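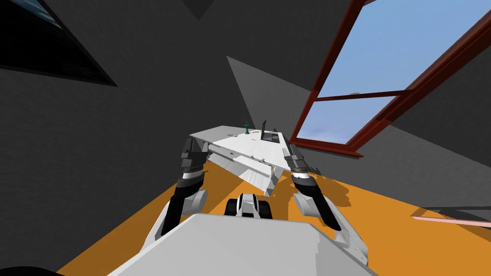

Fig. 3.1 Both grippers on the white board, green figure on top. Simulated room.

Books > Robot Methods > Chapter 3

3 Carrying with two arms

One arm is easy enough. Two arms on one load – harder. Each grip pulls on the other, and small errors add up. This chapter takes the Zollunden method: plan for the board first, then work out the arms from it. Tested in simulation, 45 trials, 2 room layouts. Results in section 5, wich you can read first.

Search this book Go

We use cookies. Accept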